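# 示教数据的计量单位不该是“条”

做机器人模仿学习的团队,汇报进度时几乎都用条数。本周采了多少条,累计多少条,离目标还差多少条。这个数字容易统计,也容易写进合同。我的看法是,它作为管理指标可以保留,作为数据集质量的描述则基本无效,而且长期使用会改变采集现场的行为,使数据朝着对训练不利的方向漂移。

先说漂移如何发生。遥操作员按条计酬或按条考核时,理性的选择是缩短单条时长。缩短时长有两种途径,一种是动作更熟练,另一种是把初始摆放弄得更容易。前者有上限,后者几乎没有。Yanling Ren 去年在 Pudine 项目里做过一次回溯,把同一任务的采集记录按时间排开,比较首帧中目标物体的位置。前期的位置散布在整个可达区域内,后期则收缩到机械臂正前方一小块。没有人下过这样的指令。操作员复位时顺手把东西放回最好抓的地方,每次偏一点,九周之后分布就塌了。

塌缩的后果在离线指标上看不出来。验证集与训练集取自同一批采集,两者一起塌,损失曲线照样平滑。问题要到实机评测时才暴露,而实机评测的初始状态如果也由同一批人摆放,连这一步都会漏过去。Nultavari 的第一轮评测就是如此:40 次试验,成功率令人满意;换成由 Weidong Deng 按随机表摆放之后,40 次里成功 9 次。模型没有变,变的是摆放者。

## 什么才算一个有效样本

我倾向于用“情形”作为计量单位。一个情形由初始状态、目标要求和环境约束三者共同确定。两条轨迹如果这三项在策略可感知的精度内相同,它们属于同一情形,第二条提供的信息主要是操作员自身的动作噪声。动作噪声并非没有用处,少量重复有助于估计动作分布的宽度,但收益衰减很快。在我们的桌面整理任务上,每个情形超过三条之后,增加重复对成功率的影响已经落在评测误差以内。

按这个口径重新统计,结果通常不好看。Zihan Tan 对 Mimura 数据集的一个子任务做了聚类,原本以为情形相当丰富,最后合并为 59 个,其中 28 个只涉及同一件物体在不同朝向下的抓取。剩下的里面,真正包含遮挡、接触或物体间相互支撑的不到一半。条数报表上看不到这些。

反对意见主要有两种。

第一种认为,规模足够大时,多样性会自然出现,不必刻意管理。这个论断依赖一个前提,即采集过程本身在随机游走。实际的采集过程是有吸引子的:操作员疲劳、复位流程、台面上方便伸手的区域,都把状态往少数几个点上拉。在有吸引子的过程里加大采样量,得到的是吸引子附近更密的样本。

第二种认为,情形的边界无法客观划定,用它计量会引入争议。这一点我承认。聚类阈值怎么取,视觉特征用哪一层,结果都会不同。但条数的“客观”来自它回避了问题。一个有争议但与泛化能力相关的量,比一个没有争议但与之无关的量更值得花时间。Guangming Wei 提出过折中办法:不追求绝对数,只看同一套阈值下新增情形数随采集时长的变化,曲线走平就停采换布置。这个办法我们用到现在,阈值本身改过两次,停采的判断基本没有受影响。

## 杂物不是装饰

环境约束在三项中最常被忽视。常见做法是先清空台面,采一批“干净”数据,待策略收敛后再加干扰物,美其名曰课程。我对这种做法的保留在于,后加的干扰物往往只承担视觉作用。它们被摆在不妨碍动作的位置,策略学到的是忽略它们,而部署环境要求的是绕开、推开,或者先处理它们。

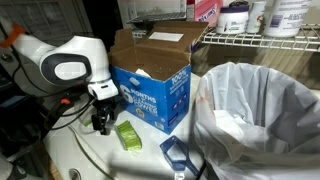
我主张从第一天起就在有约束的台面上采集,并且让约束物与目标物属于同一类东西。物体之间的差异要落在抓取方式上,仅仅换颜色和贴图意义有限。一张白色台面上,敞着口的蓝色纸盒、亮绿色的百洁布和半透明的深蓝色长柄勺铲放在一起,对双指夹爪就是三种不同的问题:盒子竖起的盖片会限制从上方进入的角度,百洁布斜放时需要选定夹取方向,勺铲则要在柄与斗之间选择抓点。旁边套着半透明白色塑料袋的垃圾桶,袋口松垂,放置动作的终点几何并不固定。再把横在台面下部的灰色细线算进去,接近路径也不能随意规划。这类布置的单条耗时更长,失败率更高,按条考核时没有人愿意采。

透明与半透明材料值得单列。深度传感器对它们的读数不可靠,操作员靠肉眼和经验完成抓取,记录下来的观测里却缺少支撑这一动作的深度信息。结果是观测与动作之间出现因果缺口,模型只能用别的线索去补,通常补的是位置先验。位置先验又恰好来自前面所说的塌缩分布。两个缺陷叠加,离线表现反而可能上升。处理办法是对含此类物体的情形强制随机摆放,并单独报告成功率,不并入总平均。

## 失败轨迹的去留

多数流程把失败轨迹直接删除。理由是行为克隆会照单全收,包括错误。这个理由对整条失败轨迹成立,对包含失误与纠正的轨迹不成立。夹偏之后松开、退回、换角度再夹,这一段恰恰覆盖了策略部署后最容易进入的状态。Peiyu Cheng 在 Yao 平台上做标注时,把这类轨迹切成失误段与恢复段,训练时只屏蔽前者的动作损失,观测历史照常输入。标注成本接近原来的两倍,但分布外状态下的恢复率有明显改善。若按条计量,这种轨迹与一条顺利完成的轨迹等价,还多占时间,操作员自然会中止重来,恢复数据就此消失。

因此计量单位的选择会直接影响采集到什么。我的具体建议限于几项。摆放由随机表决定,操作员不参与复位。日报中情形增量列在条数之前。含纠正的轨迹不得中止,计酬按时长。评测的初始状态由不接触训练采集的人生成,并在采集开始前封存。

随机表的粒度仍是未决问题。位置取到厘米级时,人工摆放误差已经与网格间距相当,再细没有意义;朝向则可以更细,但柔性物体的朝向如何定义,目前只有临时规定。百洁布尚可取长轴,垃圾袋没有长轴可取,我们暂时只记录袋口是否外翻,下一版采集规范里会补充袋口开度的分级。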